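Speaker notes: Rotation curves and the missing mass
Public evening talk, Mutholm, July 1, 2021
Length: 40 minutes plus questions

Opening

Start with the title slide up while people sit down. Say who the talk is for: anyone who has looked at a picture of a galaxy and wondered how we know what it weighs. No math beyond one line, and that line comes late.

The question for tonight is how fast the outer parts of a galaxy go around, and why that speed is a problem.

Slide 2. The solar system

Mercury goes around the Sun fast. Neptune goes slowly. Nearly all the mass is in the middle, so the pull gets weaker as you go out and the planets need less speed to stay in orbit. Draw the falling curve on the board. Leave it up, I point back to it twice.

Slide 3. What we expected from galaxies

Most of the starlight in a spiral galaxy comes from the inner part. If the mass followed the light, stars and gas near the edge should move slowly, like Neptune. Ask the room to guess the shape before the next slide.

Slide 4. What was measured

The curve goes up and then stays flat. Gas far outside the bright disk moves as fast as the gas halfway in. Pause here. Compare with the curve on the board.

Explain how the speed is measured. Hydrogen gas gives off radio waves at a known wavelength. If the gas is coming toward us, the wavelength is a little shorter. If it is going away, a little longer. One side of the galaxy comes toward us and the other side goes away, once the motion of the whole galaxy is taken out.

Slide 5. Stretching and rippling

Short slide. The next part is about space as a surface. 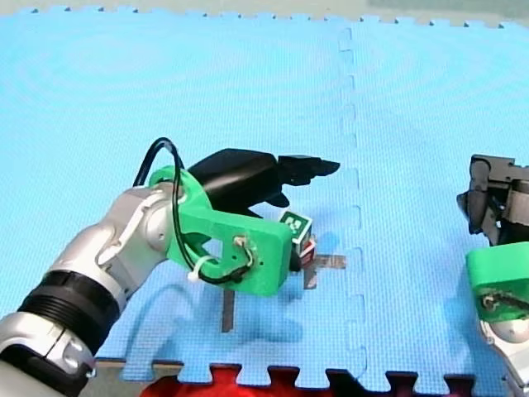
Foam mat and two robot arms.

Slide 6. Mass bends light

Mass curves space, and light follows the curve. The rubber sheet picture is fine for one minute but it has a weak point: it uses gravity to explain gravity. Say so and move on.

A cluster of galaxies can bend the light of galaxies behind it into arcs. The amount of bending tells us the total mass, whether it shines or not. The answer comes out much larger than the mass of the stars and gas. So there are two separate methods, and both say something is missing.

Slide 7. The Stergiou sample

Our group's own work, keep it to 5 minutes. We took 104 spiral galaxies and fitted each one with the Endomel code, first with stars and gas only, then with a round halo of dark matter added. For 2 of them the fit without a halo was acceptable. Both are seen nearly face-on, and in that position the rotation speed is hard to measure, so I would not build anything on them.

If someone asks about the code: it reads the radio maps directly and fits the whole disk at once. The older Tradadard program fitted one ring at a time and had trouble with warped disks.

Slide 8. Could gravity be wrong instead?

Give this a fair hearing. Changing the law of gravity at very low accelerations does a good job on single galaxies. It has more trouble with clusters and with the early universe. Most people in the field prefer dark matter, but no particle has been found in a detector.

The one line of math goes here: speed squared equals G times the mass inside, divided by the distance. Flat speed means the mass inside keeps growing with distance.

Slide 9. What comes next

New radio maps of small, faint galaxies. These have few stars, so the halo is easier to see in the curve. First results from our fits are due in September. Do not promise more than that.

Questions

Likely ones: Is it black holes? (Searches rule out most mass ranges as the whole answer.) Is there dark matter in this room? (Probably yes, very little.) Is it the same as dark energy? (No, separate problem.)

Repeat each question into the microphone before answering. Switch back to slide 4 and leave it on the screen.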